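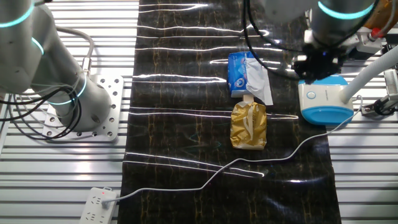
Two-arm packaging cell, open day setup, Talton.

Running the two-arm demo for visitors
4 min read

These steps cover the packaging demo as given at the Talton open day on Sun 9 June. One run takes 24 minutes with questions. Bhavana Namboodiri wrote the first version in February; step 3 is new.

1. Home both arms
Power up and wait for the light rings on the joints. Home the left arm first, then the right. Keep cable loops out of the swing path.

2. Place the items
Put the blue tissue package and the foil pouch near the middle of the surface. Crumpled wrappers are fine — visitors ask about soft goods more than boxes. Set the speed limit to 20 percent.

3. Check the wrist view
Open the wrist camera feed before the first grasp. Overhead lights mirror strongly in the glossy black finish, so set exposure by hand. The yellow wrapper should sit right at the gripper's jaws, with the small beige cube between it and the tissues.

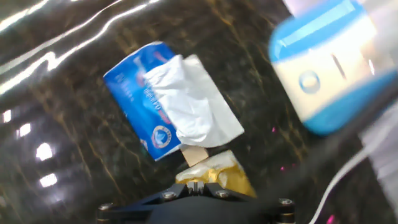

4. Run and narrate
Start the sequence, then explain each grasp as it happens. Hold visitors behind the line. If a grasp fails, pause, open the jaws and repeat from step 2.

5. Shut down
Park both arms, save the log, switch off at the strip. Send faults to Pornthip Kamolrat.

Related
Zisix controller: first boot
Booking the Pillai room
Trarnumar log format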